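Kevilex Opens Second Branch, Adds Rodent Exclusion Service for Older Homes

GURKWOOD, 6/13/26 – Kevilex, a household pest control company, has opened a second branch in Gurkwood and is now taking bookings there for rodent exclusion work. The service covers houses, small apartment buildings and ground-floor shops.

Exclusion means closing the openings that mice and rats use to get indoors. A technician inspects the foundation, roofline, vents and pipe entries, then seals the gaps with steel mesh, metal flashing or mortar. Traps are set inside during the same visit and checked a week later.

"A lot of our callers have been trapping mice every winter for years," said Faith Mwaipopo, general manager of Kevilex. "They catch a few, it goes quiet, and then they hear scratching again. We want to find the hole and close it."

The company tested the service in its home town of Vieira before the Gurkwood opening. Crews completed 474 exclusion jobs there. The most common entry points were gaps under garage doors and unsealed pipe openings behind kitchen cabinets, according to field supervisor Erasto Barasa.
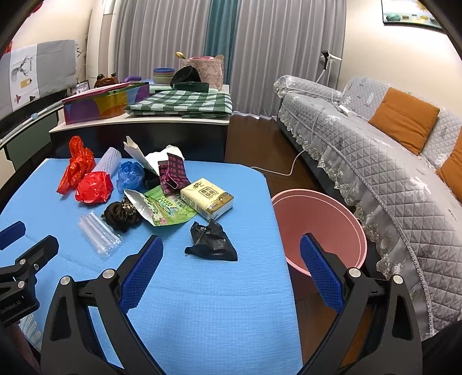 Barasa said homeowners can do part of the work themselves before booking. He suggests keeping pet food and birdseed in metal containers with tight lids, moving firewood away from the house and replacing worn door sweeps. A mouse can fit through a gap the width of a pencil – small enough that most people walk right past it.

Inspections are free within Gurkwood and Vieira. Customers get a written report listing each opening and the price to seal it, with no obligation to go ahead. Sealing work carries a 2-year guarantee. Kevilex will also mail a printed prevention checklist to the first 1000 households that ask for one.

The Gurkwood branch is managed by Kasun Ranasinghe and is open Monday through Saturday. Appointments can be made by phone, at the front desk or on the Kevilex website.

Media contact: Esther Rugemalira, Kevilex press office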